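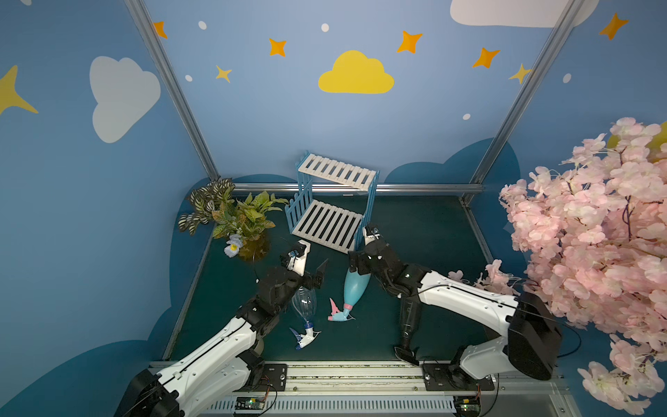 Doina Yordanov put it to us early on that a spray bottle without a home ends up on the floor, and we have taken her words rather to heart this quarter. You will remember from our last report that the Bornden corner was the part of the project we were most excited about (and most nervous about, if truth be told), so it gives me real pleasure to tell you how it has come along.

The walls are painted. We went with a blue sky, clouds and stars in orange and yellow, and it has lifted everybody's mood no end. The little picket-fence rack, with its two slatted white shelves, is where the spray bottles are meant to live, and the leafy artificial plant gives the corner a bit of colour and asks for no watering over the holidays. Of the $2000 you so generously granted, we have spent $481 on paint and the floor mat and $400 on the rack, plant and bottles, with the remainder held over for the second corner at Clunomden.

The tidying practice itself is slower going. We have run 20 sessions to May, each one starting with bottles on the mat and the shelves to be filled, and the rack has turned out to be light enough to tip when something is set down clumsily. I'd like to fix it to the wall before we go any further.

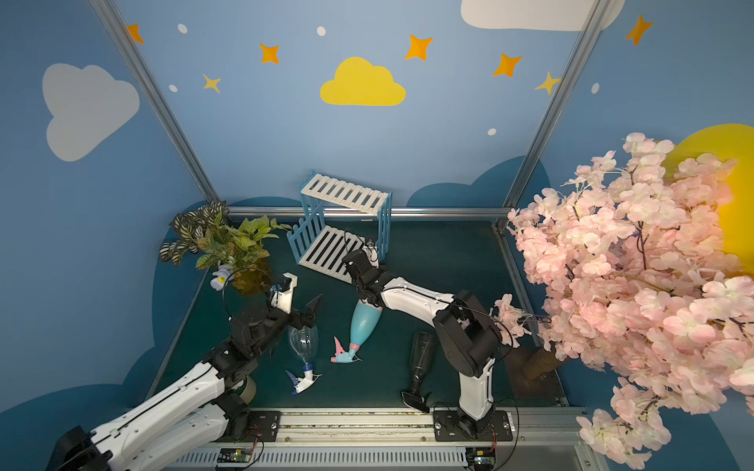 Blagoje Halilović would sooner see the rack weighted at the base than screwed in, so it can still be moved when the mat needs a wash, and I must say I'm coming around to his way of thinking. We'll try that first.

We are also sorting out which bottles belong on which shelf. Clear plastic, light blue and dark brown glass are easy to tell apart by colour, but the trigger heads make some of them top-heavy, so the tall ones may have to go on the lower shelf. I'll send the revised layout with the Clunomden costs, and thank you again, very warmly, for your patience and your support.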